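Harkbridge Leaflet Transcriptions

Colette Tanguy
September

This folder holds typed copies of 618 printed leaflets from Harkbridge, mostly bus timetables, market notices and parish newsletters. Each leaflet has its own text file in `texts/`, and `index.csv` gives the title, the place of issue and the decade where it is known. Spelling is kept as printed — including the three ways the printers had of writing Zostier.
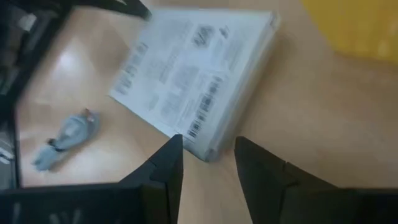

Column order was the hardest thing to settle. Many leaflets don't read straight down the sheet. A page with gray text set in blocks and columns, like the white packet on the tabletop, can be typed in more than one order, and the first typists each had their own habit. All files now go left column first, top to bottom, with a blank line between blocks. Tables are typed row by row, with a tab between cells.

Known problems:

- 72 files have no decade in the index.
- The Sotelo market notices are missing their price lists.
- Two newsletters share the number 6. Both are kept, as `griltis_06a` and `griltis_06b`.

Version 2 fixed the accents and removed page numbers from the running text. Line breaks inside paragraphs were also dropped, so line counts won't match version 1. Send corrections with the file name and the line as it should read.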